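Speaker notes – "Letters We Never Got Around To Sending"
Gustell Library evening talks, April 2024

Slide 1. Wait for people to find their seats. Thank Silvia for the introduction and the tea, and say hello to the folks who drove over from Stostgate.

Slide 2. Start with my grandmother's desk. She wrote to her sister every December, long letters, both sides of the page, and when she died we found 2 of them still in the drawer, sealed and addressed. Let that sit for a moment. Ask who here has a letter like that at home – hands up, don't be shy.

Slide 3. Why do we stop? Go slowly here, I tend to rush it. Sometimes we've said the thing just by writing it down. Sometimes the stamp is missing and then a week goes by, and then it feels too late (it hardly ever is!). Read the short passage from Maricica Buzatu's letter to her old teacher. She's happy for me to use it, but skip the part about the house.

Slide 4. The Cârstea evenings. Three winters of people sitting together and writing by hand. Mention Osvaldo D'Amico, who came for the cookies and ended up writing to his brother. If Štěpánka is in the room, ask her whether she'd like to add anything.

Slide 5. Paper and getting started. Any paper will do, really. Tell them to write the name first and then one plain sentence about today, the weather or lunch or the dog, and keep going from there.

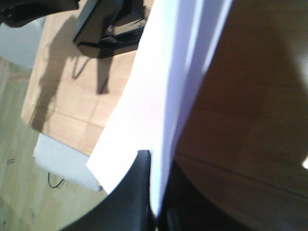
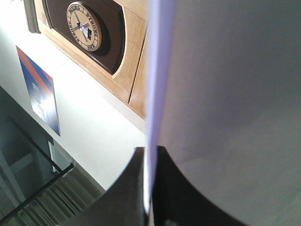 Slide 5, first picture: white paper sheets.

Slide 6. Questions. Pens are on the side table.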